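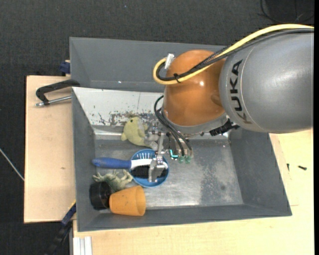
The tank came charged from the factory, one reader wrote after the last edition, so why should anyone check it again before filling? Fair question. The sticker on the Imberg 606 does say "pre-charged." It doesn't say when, or how long the tank sat in a warehouse afterward. We have stopped believing the sticker, and this section assumes you will too.

## 4. Setting the air charge on the well tank

Applies to the Imberg 606 pressure tank with the Levwood pressure switch. If you have an older Curkville switch, the steps are the same but the cover comes off with a screw instead of a nut.

**Before you start**

You need a tire gauge, a hand pump or small compressor, a bucket and a garden hose. Use a gauge you have compared against another one. The little dial gauge that comes in the Imberg box reads to 100 psi, and we would not trust it for a difference this small.

> **CAUTION:** Turn off the pump at the breaker, then check with a tester that it is off. The switch has live terminals under the cover. A label in the breaker box saying "pump" is somebody's opinion.

### 4.1 Drain the tank

1. Shut off the pump at the breaker.
2. Close the valve between the tank and the house.
3. Connect the hose to the drain valve at the tank tee and run it outdoors or to a floor drain.
4. Open the drain valve. Leave it open until the flow stops completely.
5. Rock the tank gently. If it still feels heavy, water is trapped above the tee or the bladder has failed. See Section 9.

**Note:** The pressure gauge on the tee can read zero with a good deal of water left in the tank. Go by the hose.

### 4.2 Check and set the charge

1. Leave the drain valve open.
2. Unscrew the plastic cap on top of the tank and press the tire gauge onto the air valve.
3. Compare the reading with the cut-in pressure of your switch. The Levwood ships set to cut in at 40 psi. The air charge should be 2 psi below that.
4. Add air with the pump, or let some out by pressing the valve pin.
5. Read the gauge again. Then take it off, put it back on and read it once more.
6. Put a drop of soapy water on the air valve. Bubbles mean the core needs replacing.
7. Replace the cap.

> **CAUTION:** If water comes out of the air valve, stop. Adding air will not fix a torn bladder, whatever the forums say.

### 4.3 Refill and test

1. Close the drain valve and open the valve to the house.
2. Turn the pump back on and let it run until it shuts off by itself.
3. Open one faucet and watch the gauge on the tee as it falls. Write down the pressure at which the pump starts.
4. If the pump starts well above or below 40 psi, adjust the switch (Section 5), then come back and do 4.2 again with the new number.

**Note on add-ons:** The Shi "constant pressure" valve is sold as a way to skip this adjustment. We found nothing in its own instructions to support that; they ask for an air charge setting too, on the last page.

Check the charge again in February, and once a year after that. Write the reading on a piece of tape and stick it to the tank.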